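How to catalog a small china collection (before it gets away from you)

October, by Cupboard Notes

Quick one, been putting this off. A few people asked how I keep track of the Pasau plates and the little animals and all the rest of it. Short answer, index cards and a spreadsheet. Long answer follows.

You need: a soft pencil, a pack of cards (mine came in a box of 500, will outlive me), a ruler, a cheap kitchen scale, a towel. A flashlight if your eyes are like mine.

Step 1. Number everything first. Don't describe, don't research, don't go looking up marks. Just number. I lost a whole winter once looking up a single Turunen saucer and had numbered exactly two things by spring. Pencil the number on the card, then on a scrap of acid-free paper, and sit the scrap inside or under the piece. No tape, no stickers on glaze. Stickers on gilding, never ever.

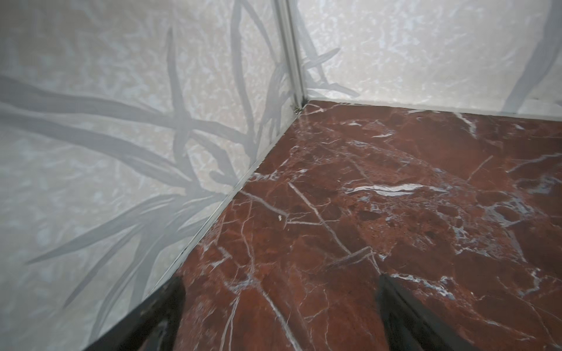 Step 2. Measure. Height, widest point, foot. Use the same units for everything, pick one and stay there. I switched from inches to centimeters at number 18 and then forgot I had, so for a good while I owned some very large eggcups.

Weight too. Sounds fussy but it's the quickest way to tell a later copy from an early one when the mold is the same. The Indum cream jugs, for instance. Later ones are noticably heavier and the handle sits lower.

Step 3. Write down the marks exactly as they are. If a letter is missing, leave a gap. If it's smudged write "smudged". Don't write what you think it should say, you will believe it later. Impressed marks show up better with the flashlight held low and off to the side. Or do a pencil rubbing, gently, thin paper. 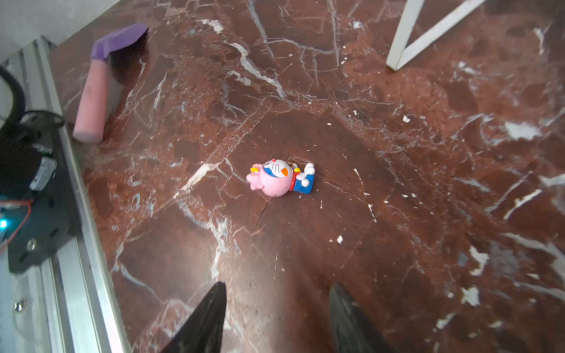
Step 4. Condition. Be mean. Chips, hairlines, crazing, wear to the gilt, old glue. Run a fingernail round the rim, slowly. Flick the rim lightly with a finger if you want to listen for a crack, a dull sound is bad news, though figures don't ring much anyway so don't panic over those. Put the worst fault first on the card. When you come to sell or insure, that's the line you'll want.

Step 5. Where it came from and what you paid. Yes, even the embarassing ones. Seller, month, price, whether it came with anything. For Flarkia listings I copy the whole text into the spreadsheet the same day, listings come down and then you have nothing. Receipts go in an envelope with the card number on it.

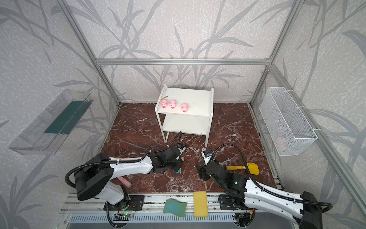 Step 6. Location. Every card gets a shelf and a position, counted left to right, front row first. Do it from where you stand, not from the back of the cupboard. Small things in a row are where it goes wrong. Three pink pigs along the top of a white shelf, say, two close together and the third a bit further right: write "left, middle, right" on the cards and keep them in that order when you dust. Near-twins swap places the minute you turn round. And if the shelf below is empty write that down too, "lower shelf, nothing", then you know it wasn't skipped.

Step 7. Photos of each piece. Front, back, base, worst fault. Plain towel underneath, daylight from a window, ruler in one shot. Name the files by card number and nothing else.

Do 20 in a sitting, then stop. After that I start mixing up cards. Keep a copy of the spreadsheet somewhere outside the house. 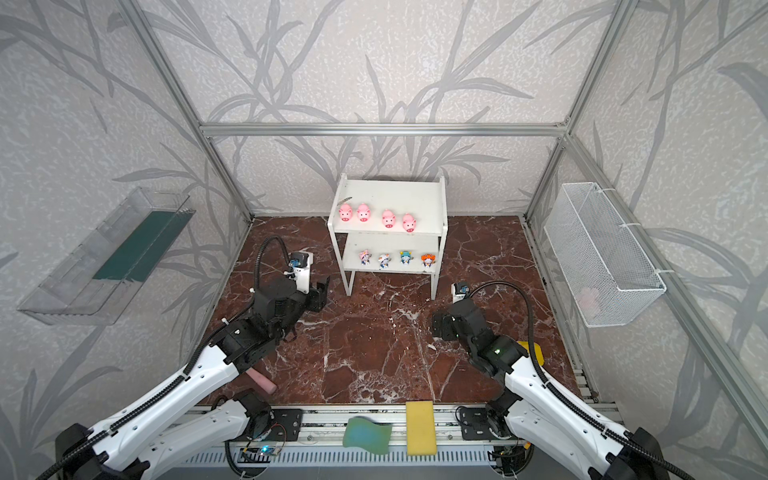
One reader wrote in to say she skips the paper scraps and uses a loop of cotton thread with a tag through the handle, works fine on jugs and cups, no good for plates obviously. She also numbers by room, so K for kitchen and so on. I tried that. Then I moved the dresser and had to redo the lot, so plain numbers for me, but if your furniture stays put go ahead.

For sets, one number for the set and a letter for each piece. Lids get the same letter as their pot. Teapot lids especially, I have 2 that fit nothing I own.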